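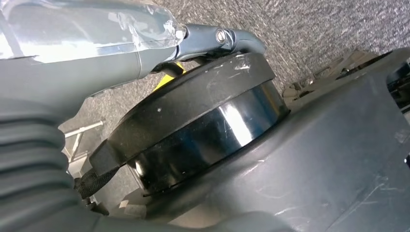

Sunday is robot maintenance day and I look forward to it all week. Proper full service on Udik this time: film, bellows, bolts, fingers, cables, the lot. The clear film on the arm is the first thing I go over. It's crinkled all along the top and it bunches up right before the joint, so that's where I slow down and look for a fold that could work its way into the gap.

Fletcher Cartwright, 10th March. Long thread, get a coffee!

If you've never wrapped an arm: the film is ordinary clear plastic and it does a great job. Grease, dust and marker ink all land on the film and stay off the paint. What you want is loose but not baggy. Too tight and it pulls at the tape every time the elbow bends. Too baggy and you've got a sail.

My method, after plenty of bad ones. Put the arm in the pose where the joint is most bent. Wrap in that pose. Tape the film to itself wherever you can and keep tape off the moving parts altogether. Then jog every axis end to end at crawl speed with your hand on the stop button and your eyes on the edges.

I used to wrap with the arm straight out – lovely and smooth, looked like a shop display, and it tore on the first big reach. You live and learn.

Next up, the bellows. Grey, ribbed, easy to ignore. Grit loves the grooves. I go along each one with a soft brush (an old make-up brush, best tool in the drawer) and then a barely damp cloth. No solvent on the bellows, ever. I did that once on an older cover and it went stiff as a board within a week.

While you're brushing, open the ribs gently with your thumbs and look right down into the creases. Cracks start down there, well before they show on the outside. If you find one, order the new cover that day. It'll be fine until it isn't, and delivery is never quick.

Bolts! My favourite part, and I know how that sounds. Every bracket bolt gets a clean, a torque check and a line of paint pen across the head and onto the bracket. If the line has split by next service, the bolt has moved. Costs nothing and you can read it from across the room.

Clean the recess in the bolt head before the key goes in. Packed dust stops the key seating all the way down, it slips, and now you own a rounded bolt. A wooden toothpick clears it beautifully. I use a 5 mm key on the bracket ones here, but check your own drawings.

One more on bolts. Don't tighten a bolt that's already right "just to be sure". Set the wrench, bring it up to the click, stop. I've seen more threads stripped by nervous people than by vibration.

On to the housing. Light scratches and scuffs don't bother me at all, that's a working hand. What I'm after is anything with an edge to it. Run a fingernail over the mark. If the nail skates, leave it alone. If it catches, take a photo, write down where it is and compare next time. Two of mine have been in the book since August and haven't grown a bit.

The log book deserves its own post. Paper, spiral bound, tied to the stand with string. We had a lovely spreadsheet and it was always out of date. The paper one gets filled in on the spot, with greasy thumbprints as proof. Last service was at 148 hours on the counter and the entry just says "finger cable a bit lazy, watch it". Best note I've ever left myself.

So, the lazy cable. The Hedlund hand pulls its fingers closed with cables, and new cable stretches a little as it beds in. You get a finger that arrives late. It still closes, it still grips, it's just half a beat behind its neighbours. If you only ever watch the arm you'll miss it completely.

How I check: hand open, palm up, close slowly, and watch the tips and nothing else. Then again at normal speed. Then the same with something in the grip, something with a bit of give to it. A late finger shows up much better under load.

Adjusting is a quarter turn, then test, then maybe another quarter turn. Please don't do a full turn. I did a full turn the first year and the finger wouldn't open the whole way, and I spent a whole arvo blaming the software.

The screws at the finger bases get the same toothpick and paint pen treatment, with a much smaller dot. They're little, so use a little driver! A big handle makes it far too easy to lean on them. And keep the edge of the film well back from them, so you can get a driver in without peeling anything.

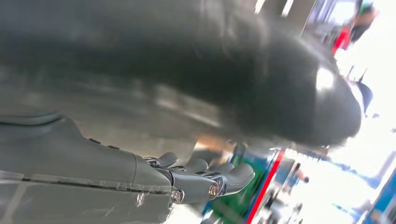 Siv Tangen wrote back: We have the same hand on our Tuveck cell and the film is what gets us every time. Ours creeps forward toward the knuckles after a few days of grasping and I've found it pinched in a joint twice. Do you trim it shorter or tape it down harder? And do you re-zero the fingers after you touch a cable, or trust the old numbers?

Great questions, Siv. Trim it shorter! Harder tape just moves the pulling somewhere else. I leave a good gap between the film and the first knuckle and fold the edge under on itself, so there's a soft hem instead of a sharp lip. The hem hangs on to its shape much better.

And yes, re-zero every time you touch a cable. Even for a quarter turn. It takes less time than making the tea, and old zeros with a new cable length will have you chasing a ghost all week. Write the new values in the book beside the old ones, don't cross the old ones out.

While I think of it – after re-zeroing, run the slow open and close again before you let it near anything. I keep a warm-up routine for this: open, close, spread, wrist round, wrist back, elbow through its range. Then a few gentle picks. Only then full speed.

Grease. Less than you think. A smear the size of a grain of rice on the points the manual lists and nowhere else. Extra grease comes out at the first warm-up, gets on the film, picks up dust, and you've made grinding paste.

Cable strain relief is the last stop. Follow every cable with your fingers from the wrist back to the base, feeling for flat spots or a tie that's biting in. I switched from zip ties to soft hook-and-loop straps wherever the cable flexes and I'm never going back.

The Etlow controller has a cycle counter on the second page of its menu, by the way. Took me ages to find it. Ours says over 2000 on this set of finger cables, so I'm going to put a spare set on the shelf now, before I need them.

Signed the book, put the toothpicks back, turned the lights off. Next Sunday is the base and the big connectors, so send me your connector horror stories and I'll read them while I'm under there.

Print this thread
E-mail this thread

More from Fletcher Cartwright
Paint pens compared: which ones survive a wipe-down
Why our log book is made of paper
Changing a bellows cover without losing the clips
Etlow menus, page by page
Finger cables: when to adjust and when to replace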